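新闻稿｜供即时发布

“会净化空气的墙纸”：Nägeli消费咨询所要求Gastora拿出完整测试报告，否则撤下相关宣传

Nägeli消费咨询所今日公布对Faltness系列墙纸宣传材料的审读结果。咨询所认为，生产商Gastora在产品册、门店展板和网店页面上使用的“主动净化”“会呼吸”“终身抗菌”等说法，目前看不到足以支撑的证据。咨询所已经去信要求对方公开完整测试报告，对方寄来的是一份摘要。

审读于十一月完成，涉及58份宣传材料，包括产品册、铺贴说明、网店页面、门店展板，以及销售人员发给顾客的文字答复。咨询所没有对墙纸本身做实验室检测，下文的结论只针对厂方说了什么、又拿出了什么。
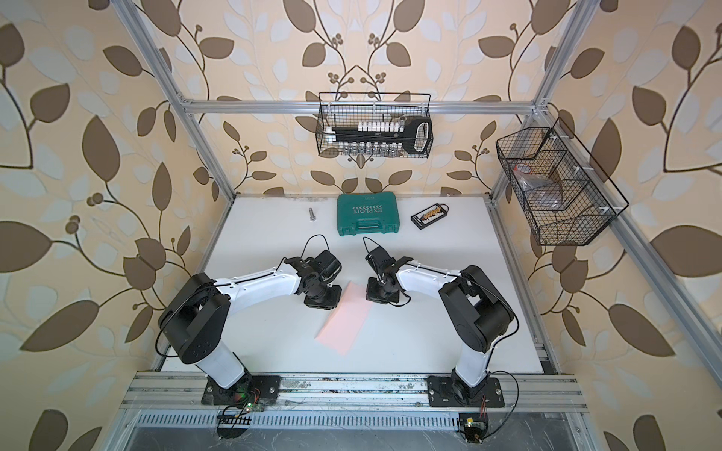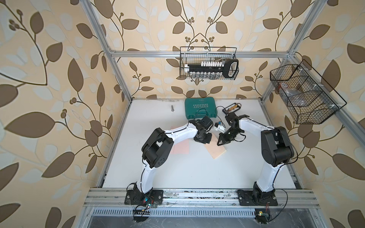

叶片图案墙纸与白色台面。

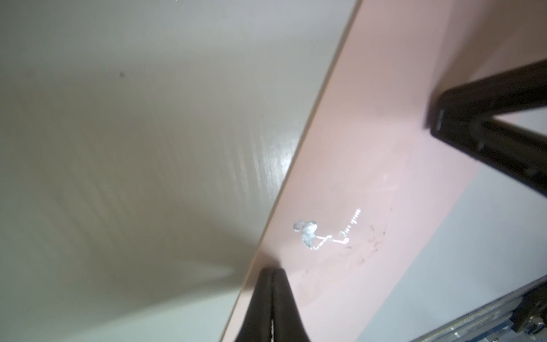

一句“净化”，四种说法

Faltness系列的核心卖点是“净化”。产品册首页写的是“主动分解室内有害物质”，网店页面写“有助于改善室内空气”，门店展板写“让房间自己换气”，铺贴说明的最后一页则用小字注明：“本产品不能代替通风。”

咨询所审读组负责人Mechthild Thaler表示，同一卷墙纸不可能同时满足这四句话。“‘主动分解’是一个可以检验的主张，要说明分解什么物质、在什么浓度下、多长时间、分解之后变成什么。‘有助于改善’几乎什么都没承诺。顾客在柜台前听到的是第一句，等到去投诉的时候，厂方引用的是第二句。”

她还提到，展板上那句“让房间自己换气”在字面上就讲不通。墙纸贴在墙上，墙的另一侧是砖、混凝土或石膏板，再往外可能还有一层保温材料。一层墙纸无论透气与否，都不会让室外空气进到屋里来。

Gastora市场负责人Vinzenz Hollenstein在给咨询所的书面答复中称，上述文字“属于面向消费者的形象化表达”，并称该系列“经过Pidalham测试”。

摘要里有什么，没有什么

Gastora寄来的Pidalham测试摘要共一页，结论栏写着“效果显著”。咨询所技术顾问Luzius Auer逐项核对后，列出以下问题。

试验在密闭测试箱中进行，箱内放入的样片面积为3平方米，箱体容积没有注明。没有容积，就无法知道单位空气对应多少墙纸，也无法判断这个比例和普通居室差多远。箱子越小，样片显得越有效，这是常识，任何一份认真写的报告都会先交代清楚。

摘要没有提到对照组。多孔的纸张和基材本身就会吸附一部分气态物质，一张没有任何特殊涂层的普通墙纸放进同一个箱子，读数多半也会下降。要证明涂层有用，至少要有一张不带涂层的同款样片作比较。

测试持续30天。图表只画了起点和终点，中间用一条直线连接。吸附材料通常会趋于饱和，饱和以后还会不会继续起作用，温度升高时会不会把吸进去的东西再放出来，一条直线回答不了。

摘要也没有写试验温度、湿度和光照条件。产品册里有一处提到涂层“在光线下激活”，却没有说明是哪一种光。客厅北墙、衣柜背后和没有窗的走廊得到的光照差得很远，而这些地方恰恰是许多人会贴墙纸的地方。

Auer说：“我不是说这份测试一定做错了。我没有看到测试，只看到一页纸和一个形容词。‘显著’是统计用语还是广告用语，纸上也没有讲。”

咨询所曾就此直接联系Pidalham。对方答复，报告归委托方所有，未经Gastora同意不能提供。Gastora则答复，报告涉及配方秘密，暂不公开。咨询所认为，箱体容积和有没有对照组都算不上配方秘密。

“抗菌”与一块抹布

宣传材料中另一个反复出现的词是“终身抗菌”。产品册没有解释“终身”指谁的一生，是墙纸的、墙面的，还是业主的。保修条款规定的期限要短得多，并且把“因清洁造成的表面磨损”排除在外。

这里有一处明显的矛盾。产品册建议消费者“定期用湿布擦拭，以维持抗菌性能”，铺贴说明却提醒“频繁擦拭可能损伤涂层”。按照前者去做，保修可能失效；按照后者去做，性能又未必能维持。咨询所请Gastora说明两句话以哪一句为准，目前没有得到答复。

更根本的疑问是，住宅墙面到底需不需要抗菌。人很少用手去摸卧室墙壁的中段，更少有人在上面切菜。真正经常接触的是门把手、开关、水龙头和台面，这些地方用普通清洁剂擦洗就可以。对于墙纸，消费者实际会遇到的麻烦是发霉，而发霉的起因多半是潮气：外墙渗水、冷桥、浴室排风不好、家具贴墙太紧。

Auer提醒，在潮湿墙面上贴任何一种墙纸都是把问题盖住。“霉斑会从背面长出来，等到正面看得见，墙里的情况往往已经不小了。宣传册里没有一页建议顾客先查一查墙是不是潮的。”

贵在哪里

咨询所取得了一份Gastora合作门店给出的餐室报价，包括墙纸、专用胶、底涂和人工，总额为3,948瑞士法郎。报价单将“净化功能附加费”单独列为一项，又将“专用活化底涂”列为另一项。铺贴说明在介绍底涂时，只写它可以“提高附着力”，没有提到活化。

从事墙面装修多年的Mohandas Varma应咨询所邀请查看了报价单和铺贴说明。他认为，底涂本身有其用处，尤其是在旧涂料粉化、墙面吸水不均的时候，但他看不出这一项和净化有什么关系。

“顾客问我，这个纸会不会让孩子少咳嗽。我只能告诉他，我会贴纸，接缝我能保证，咳嗽我保证不了。”Varma说，“有人听完就换了普通的，有人还是要买。花纹确实好看，我也贴过不少大叶子的，对花要费点料。”

对花损耗也是报价中容易被忽略的部分。大图案墙纸的重复单元较长，裁切时剩下的零头往往接不上下一幅，需要的卷数因此增加。网店页面上的用量计算器只要求填写墙面面积，不问花型高度，也不问门窗位置。按照它给出的卷数下单，贴到最后一面墙时很可能不够，而补货又可能遇到不同批次的色差。

咨询所不反对任何人因为喜欢某个花色而多付钱。装饰品本来就按好不好看来卖。问题在于，当好看不足以解释价格时，账单上出现了一个叫“净化”的项目，却没有人能说清它买到的是什么。

厂方的回应，以及咨询所的看法

在第二封书面答复中，Hollenstein表示，Faltness系列“深受顾客信赖”，并附上若干顾客评语。评语提到的多为“房间气味清新”“住着安心”。他还表示，公司愿意“在适当的时候”更新宣传册措辞。

咨询所认为，顾客满意与否和产品能不能分解有害物质，属于两件事。新装修的房间气味会随时间减弱，开窗会让它减弱得更快，顾客很难凭鼻子分辨功劳归谁。至于“适当的时候”，咨询所请厂方给出一个具体时间，信件已经寄出。

负责处理消费者来信的Johanna Gruber说，来信者最常问的并不复杂：已经贴上墙的要不要撕掉？她的回答是，没有看到理由要撕。“我们质疑的是卖它时说的话。没有材料显示它对人有害，也没有材料显示它像宣传的那样有益。把它当一张墙纸看待就行，该开窗还是开窗。”

Gruber同时请已经支付“净化功能附加费”的消费者保留报价单、付款凭证和当时看到的宣传页，截图也可以。如果销售人员作过口头承诺，最好趁记忆清楚时写下大致内容，并发邮件请对方确认。对方不回复，也是一种记录。

咨询所的要求

咨询所要求Gastora公开Pidalham测试报告全文，至少应包括箱体容积、样片处理方式、对照组数据、温湿度与光照条件，以及试验期间各时间点的读数。

在报告公开之前，“主动分解”“让房间自己换气”“终身抗菌”三种说法应从产品册、网店和门店展板上撤下。“本产品不能代替通风”一句应移到与净化宣传相同的位置，使用相同的字号。

清洁建议与保修条款应当统一。如果湿布擦拭会影响涂层，就应在购买之前告诉顾客。

门店报价中的“净化功能附加费”应当写明对应的材料或工序。写不出来的，不应收取。

咨询所还建议网店的用量计算器增加花型高度一栏。这一条与净化无关，但顾客为此多跑的路和多付的运费是实实在在的。

给正在挑选墙纸的读者

看到“经过测试”字样，先问测了什么、由谁委托、能否看到全文。销售人员答不上来很正常，可以请他转问厂方，并要求书面答复。

看到“天然”“会呼吸”“纳米”“活性”等词，不妨把它们从句子里划掉再读一遍。剩下的内容如果只是“一卷有图案的墙纸”，就按一卷有图案的墙纸去比价。

先看墙，再看纸。墙角有水渍，踢脚线上方发软，或者旧墙纸边缘反复翘起，都应当先找出潮气来源。刷一层防霉底漆以后再贴新纸，可能让墙面好看一阵，潮气还在那里。

订购大图案墙纸时，请铺贴师傅按实际墙面重新核算卷数，核对每一卷上的批号，并在裁切之前全部打开看一眼。多数门店不接受已裁切墙纸的退货，Gastora的条款也是如此。

室内空气如果确实让人不适，请从来源入手：新家具、胶黏剂、燃气灶、堵塞的排风口。换气的办法还是那一个，把窗打开。

后续安排

咨询所在收到完整报告后，将由Auer重新评阅，并公布评阅意见，无论结论是否有利于厂方。如果报告显示涂层在接近普通居室的条件下确有作用，咨询所会照实写明。Thaler表示，她对这种可能性保留余地，“但余地不大，一家公司手里若有漂亮的数据，通常不会锁在抽屉里”。

审读所依据的宣传材料目录可向咨询所索取。消费者寄来的材料在引用前会隐去姓名与住址。媒体采访请联系Johanna Gruber，技术问题由她转交Luzius Auer答复。

相关新闻稿

“零甲醛”胶水的小字写了什么
浴室防霉漆：先修排风，再谈刷漆
地板保修条款中的“正常使用”由谁定义
门店口头承诺怎样留下记录
香薰蜡烛能否“除味”，答复汇总

联系我们｜新闻联络：Johanna Gruber｜© Nägeli消费咨询所 版权所有｜返回顶部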